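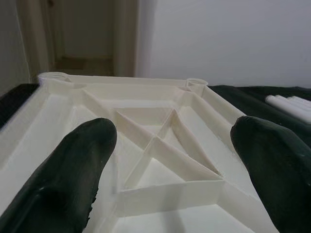

Brannigan Makers Club — Printing & Plastics Help Board

Big white tray with ribs inside, what should I do with the compartments?

Posted by greenhouse_gal, 3/4/23

Hello all! I've been reading this board for ages and finally have something to ask. The part up top is a large shallow tray, printed in white, with raised walls all the way along the sides and a lattice of thin upright ribs inside. There's a rectangular cell in the middle with an X in it, and more diagonals running out to the round hollow bosses at the far corners. I'm going to use it as the base for a seed-starting stand, and the plan is to drop a leg into each of those round corners.

I have two things on my mind. First, the ribs split everything up into little triangles, and I can already picture water and potting mix collecting in every one of them. Is there a good way to clean a part like this, or should I cover it? Second, I would love to smooth the walls a bit. The layer lines are faint, but my fingernail finds every one (and so will the dirt, I'm sure!). The filament is plain white PLA from Karnico, nothing fancy. I don't want to ruin it with the wrong product, as this thing took most of a weekend to print and I'm not eager to do it again.

Thanks in advance — you folks are always so kind to beginners.

Posted by oldshop_dave

What a nice sturdy project! I made a base along these lines last September for a plant shelf, and I can tell you what I'd do over again and what I wouldn't.

Please don't fill in the compartments. I know it's tempting to pour something in and have a flat floor, but the ribs are what keep a wide, shallow part like that from twisting when you pick it up by one end. Mine got so heavy after I filled it that I dreaded moving it. Put a lid on it instead. I ended up cutting a sheet of thin plastic to sit on top of the ribs, with a small notch at each corner to clear the legs, and it lifts right off when I want to clean underneath. If your center ribs stand taller than the others, the sheet will rock, so lay a straightedge across before you cut anything. A few dots of felt on the low ribs will even it out.

For cleaning, a soft paintbrush gets dry dirt out of the tight corners of the triangles much better than a rag. After that, lukewarm water with a drop of dish soap, and turn it upside down on a towel overnight. Keep it out of the dishwasher and don't leave it in a hot car. PLA will sag on you, and a big flat piece shows it worse than anything.

On the sanding, I'd only do the outside walls. Start gently, use the paper wet, and stop to look often. I spent 4 evenings trying to sand between the ribs on mine and all I got was sore knuckles. You'll have a sheet on top, so who's going to see it?

Posted by knitwit_prints

just spray it with primer

Posted by tomatoes_and_toast

Adding to the good advice about the lid. Before you do any finishing, try your legs in the round corners and check the fit! Primer and paint both build up inside a hole, and a leg that slides in nicely today may not go in at all after two coats. I stuff a bit of rolled-up paper towel in the openings while I spray, then pull it out before the paint is fully hard.

If you do go the primer route, several light coats will serve you better than one thick one. Thick primer puddles where the ribs meet the floor and takes forever to dry down in there. I'd let it sit 6 days before any wet pots go near it, even if the can promises less. And if the legs turn out a little loose, wrap the ends with a turn or two of masking tape and try again before you reach for the glue — you'll want to take it apart for the winter.

Posted by greenhouse_gal

Thank you both so much, and knitwit too! I'm going with the loose lid and sanding the outside only. I'll measure the ribs tonight and see whether I need the felt dots.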